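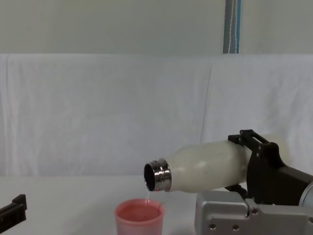

To: cell-maintenance list
From: Technical Office, Poltilex
Date: 17th July
Subject: Re: Right arm of the pouring cell - short pours after jaw replacement

Dear colleagues,

The Technical Office has received several enquiries following the message from Jaime Barreto, which is quoted in full below for those who joined the list after it was circulated. The reply is addressed to the whole list, as the sites at Leite and Pastico operate the same two-arm cell and are due to fit the same replacement jaws before the end of September.

> From: Jaime Barreto
> To: cell-maintenance list
> Subject: Right arm of the pouring cell - short pours after jaw replacement
>
> Dear all,
>
> We replaced both jaws on the right arm of the pouring cell at Wureo last week, following the printed procedure. The arm was homed afterwards and the gripper opened and closed without any fault being reported. Since then the pours have been short. The target is 50 ml and we are collecting 42 ml on most runs, with the remainder left in the bottle when the arm returns to upright.
>
> I have checked the following and found nothing wrong: the supply voltage at the wrist, the joint limits, the speed setting for the tilt, and the position of the cup. The left arm, which has its original jaws, behaves as before when it is given the same programme in mirror image.
>
> There are two things I am unable to explain. The first is that the bottle sits correctly when it is picked up, but appears to have turned slightly in the jaws by the time the stream begins. The second is that the fault is worse with the coated bottles than with the plain ones.
>
> I should be grateful to know whether the taught positions have to be recorded again after a jaw change. The procedure does not mention it. I would also like to know whether the closing force should be altered, as I am reluctant to raise it without advice.
>
> With regards,
> Jaime Barreto
> Wureo

The Office thanks Mr Barreto for the care taken in setting out the checks already made. His two observations were of considerable help, and the fault has been reproduced on our own cell with a new pair of jaws. The findings are as follows.

Cause of the fault

The replacement jaws are supplied with a slightly deeper recess than the originals. When they are fitted without adjustment, the upper plate meets the body of the bottle before the lower jaw does. The controller registers contact and stops closing. The bottle is then held firmly enough to be lifted, but as it is tilted its weight moves towards the neck and the body rotates until it rests against the lower jaw. The neck therefore finishes higher than the programme assumes, and the pour ends early. A coated bottle offers less friction than a plain one and will turn further, which agrees with what was seen at Wureo.

The closing force should not be raised. An increase will hide the fault for a time, but it places a continuous load on the screws of the upper bracket and will in due course loosen them.

Setting the jaws

The work should be carried out with the arm parked, the cell isolated and the table cleared of liquids. The left arm is to be moved to its rest position before the guard is opened.

Slacken the screws of the upper bracket by half a turn only. Place the gauge block supplied with the jaws between the two faces and close the gripper by hand until both faces bear on the block along their full length. A strip of thin paper drawn between the block and each face is a sufficient test - it should drag evenly at both ends. Tighten the screws in alternate small steps, then withdraw the block and repeat the paper test once more with an empty bottle.

The hex-socket bolts of the wrist housing are not part of this adjustment and should be left alone. Two sites have reported turning them in the belief that they control the angle of the gripper. They secure the housing itself, and disturbing them will require the wrist to be aligned afresh. If any of them has been moved, please write to the Office before the cell is used again.

Position of the grip

The bottle should be taken on the straight part of the body, towards the base and well clear of the shoulder. Gripping on the shoulder allows the jaws to ride up the curve as they close. Sites using a bottle with a metal neck should take particular care on this point, as the additional weight at the mouth makes any movement in the jaws more pronounced.

Recording the taught positions

In answer to Mr Barreto's question, three of the taught positions must be recorded again whenever the jaws are changed: the pick-up position, the start of the pour and the end of the pour. The approach and rest positions may be kept. The omission from the printed procedure is regretted.

The start of the pour should be set with the mouth of the bottle over the far part of the cup, inside the rim, and with enough clearance for the lip to drop as the tilt increases. The stream should be narrow and should fall straight. If it follows the underside of the neck, the tilt is too slow at the beginning of the movement, and the first speed value may be increased by one step at a time until the liquid leaves the lip cleanly.

For trial pours the Office uses water with a little red colouring in a translucent cup, set on a white table with a plain white cloth behind. Drips and splashes can then be found without difficulty. The cup should be weighed before and after each pour. Judging the quantity by the level in the cup is not accurate enough for acceptance.

Acceptance

Seven consecutive pours are to be made with a plain bottle and a further seven with a coated one, where the site uses both. The cell may be returned to service when every pour is within the tolerance given on the site record sheet. On our own cell, the jaws set in this manner have now completed more than 747 pours, and the gauge block still fits without play.

Continuing care

The jaw faces should be wiped with a damp cloth at the end of each working day and dried at once. Sugar and syrup in particular will harden on the faces and have the same effect as a poorly set jaw. The paper test should be repeated monthly and the result entered in the cell log, together with the initials of the person who carried it out. Solvents are not to be used on the jaws or on the cable entry at the wrist.

A revised procedure will be issued to all sites in September and will replace the present sheet. Until then, this message may be printed and kept with the cell documents. Leite and Pastico are asked to confirm receipt, and to state whether their replacement jaws have already been fitted. If they have, kindly include the weights from the most recent pours.

Mr Barreto is asked to send the results from Wureo to the list once the adjustment has been made. Should the pours remain short with both faces bearing evenly, the jaws are to be removed and returned to the Office in their original box, with the screws.

Yours faithfully,

Technical Office
Poltilex

Filed under: Cell maintenance > Grippers and jaws

Contact the list owner | © Poltilex | Back to top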